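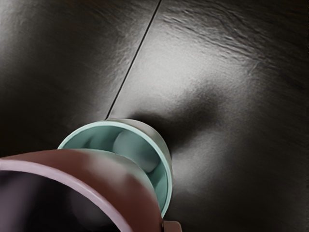

Two cups on a dark gray surface

November
Notes by Vinzenz Plattner

Session 10: Eligibility, residency and the "local" player

Read the Vondis chapter before class, but read it with a pencil. Its main claim is that residency rules make clubs invest in young local players. Maybe they do. The chapter shows that clubs under such rules field more players who count as local, and a club can get that result by changing who counts.

Take the Nollirico case. After the league tightened its squad rule, the share of qualified players went up within two seasons. The league called this a success for its academies. Almost 23 percent of the newly qualified players had arrived as teenagers from abroad and simply waited out the residency period. Whether you call them academy products depends on what you wanted the rule to do in the first place, and the league never wrote that down.

Terms you need:

Sporting nationality: the country a player may represent. Often confused with citizenship. A passport may be required, and it may still not be enough.

Residency period: time spent living in a country before a player qualifies. Ask who checks, and how.

Capture: the point at which playing for one national side shuts off a later switch. Lüthi treats this as a settled idea. I don't think it is, given how many exceptions get added.

On the Jusport survey: 2441 fans answered, all of them recruited through club mailing lists. Please don't quote it as what "the public" thinks about foreign-born players.

For next time, write one page on a rule from a sport you follow. Say what it was supposed to do, then what evidence would convince you it had failed. If you can't think of any, pick another rule.

Recent handouts
Session 9: Transfer windows
Session 8: Salary caps and who asks for them
Reading list

Back to top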